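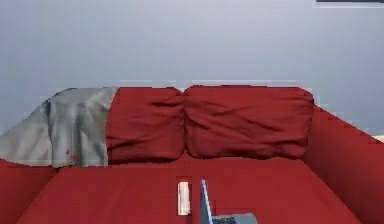 Ballik Living Room Set

Data card and rules for contributors
Last revised Oct 18, 2025
Maintained by Honeylyn Cabanatuan and Colin Kershaw

What is in it

Ballik is a set of simulated household episodes recorded for mobile manipulation work. It holds 689 episodes. All of them were recorded in the Zovier simulator with a teleoperated arm on a wheeled base. There is no real-world footage, and there are no people in any of the rooms.

Each episode folder contains:

video.mp4
state.csv
task.txt
review.txt

The last file is written by hand. If it is missing, the episode has not been reviewed and should not be used for training.

Version 2 replaces the set we shared in February. The old version had mixed naming for rooms and no review files. Please don't merge the two.

Rules for sofa and seat tasks

These apply to any episode where the target rests on upholstery. The Grellau room is the one most people will meet first: red sofa, two big back cushions, wood floor to one side.

1. Write the task before recording. One sentence, one target, one goal. "Tidy up" is not a task.

2. Name only what can be told apart in the video. A small white rectangle stays "small white object" in the label unless the asset list for the room says what it is. Guessing from shape caused most of our relabeling work in the first version.

3. List the neighbors. If another item sits close to the target, it goes in the task file under "nearby". An open laptop next to the target counts, and so does a throw blanket if the arm could reach it.

4. Do not push a nearby item to make room. If the target can't be reached without contact, stop the episode and mark it "blocked". Blocked episodes are kept.

5. Approach from the open side. With a laptop on the seat, that means the side away from the lid. A path that crosses over the keyboard is a fail even when nothing is touched.
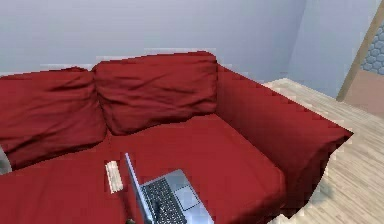
6. Keep the fingers clear of the cushions on the way in. The Zovier cloth model lets a finger sink into the fabric without much force showing in the log, so the force limit won't catch it. Reviewers check this by eye.

7. Lift straight up before moving sideways. Dragging along the seat is allowed only if the task sentence says "slide".

8. Stop recording after the arm has been still for 2 seconds.

Rules for driving between rooms

The force limit is off while the base is moving, so these are stricter.

The arm must be stowed before the wheels turn. Stowed means the gripper is fully inside the base outline. We used to allow "nearly stowed" for short moves and had to throw out too many episodes over it.

Doors are treated as obstacles at whatever angle they stand. Don't nudge one open further with the base. An open door that takes up part of the floor is a normal condition in this set, and the planner should go past it or give up.

Furniture edges get the same clearance as walls. Thin chair legs need more care than anything else, as the depth channel can lose them at a distance. If there is a chair anywhere near the route, write "thin legs" in the task file.
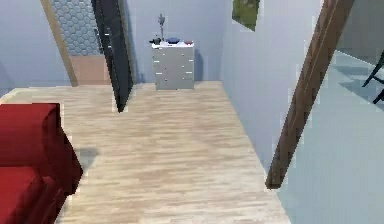 Changes in floor type should be noted too. In Grellau the wood planks meet a pale blue-grey floor along a straight line. The simulator gives every floor the same friction by default, and a few contributors have changed it locally. If you did, put the value in the task file. We can't recover it later.

Small things on top of furniture are not targets during a driving episode. Leave them unlabeled unless the base bumps the furniture, in which case the episode is marked "contact" whether or not anything moved.

Review

Every episode is watched once at full speed by someone other than the operator. The reviewer writes pass, fail, blocked or contact, then the rule number if one applies. Comments are optional and most are short.

Episodes longer than 900 frames get a second viewing. If the two reviewers disagree, Colin decides and adds his initials.

Failed episodes stay in the set. Filter on review.txt if you only want clean ones.

Known problems

Outlines look stepped where the sofa meets the wall or floor. This comes from the render settings and was left alone to keep old and new episodes alike.

9 episodes in the Brandes room have a task sentence in the wrong folder. They are marked "hold" until Honeylyn has matched them up.

The state log drops its first row on some machines. Align on the timestamp column and ignore the row number.

Sending us episodes

One room per upload, please. Include the simulator version and the asset list you used, and leave review.txt out. We add it after viewing.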